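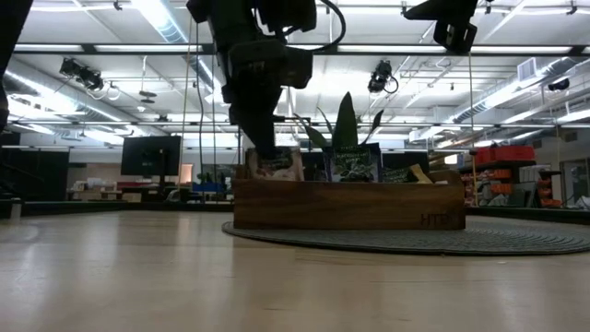

Keeping snack packets upright in a low wooden tray

Posted by Jade Mottram in Home & Storage

I have a long, low wooden tray that I want to use for snacks and tea packets so people can help themselves. It holds three or four things at a time, nothing heavy. The packets stand up fine when they are full, but once a bag is half empty it folds over and takes the next one with it. I'd like them to stay upright so the fronts can be read.

The tray is 16 inches long on the inside and 3 inches deep. I don't want to drill or glue anything because the wood is nice and the front is engraved. I was also thinking of putting a small potted plant in with the packets. Is that a bad idea with food? It will sit on the floor on a braided rug for now, until I find a low table.

3 replies

Corentin Lacroix
You need dividers, and they don't have to be attached. Cut thin craft wood or stiff cardboard to the inside width of the tray, two pieces for three sections. Make them a hair too wide and sand them down until they push in snugly. I did four trays this way for a break room in December and only one divider has worked loose.

For the half-empty bags, fold the top down to the level of the food and clip it at the back. Put the tallest package in the middle and the small ones at the ends. If a small packet still slides down, fold a dish towel and lay it under that end.

The plant is fine if it has its own saucer or a pot with no hole. Take it out to water it and let it drain for 15 minutes before it goes back. Don't use anything that drops leaves or has loose soil at the top. Also look up whether the plant is safe to have near food and pets. A lot of common houseplants with big leaves are not good to chew on.

Ayman Salem
bookends. small metal ones, got mine for a couple bucks

Fatima Oyelaran
Bookends will be too tall for a 3 inch tray unless you find the mini kind, and then they slide on bare wood. I'd go with the dividers.

I would worry more about the floor. A tray that sits half on a braided rug and half off will rock, and crumbs get down between the coils and are a pain to vacuum out. Put it all the way on the rug or all the way off. If you have a dog, forget the floor completely. Mine went through a bag of dried mango, packaging included.

For a low table, look for something around 35 cm high. I use an old plant stand with a square top and the tray hangs over a little at each end, but it's steady.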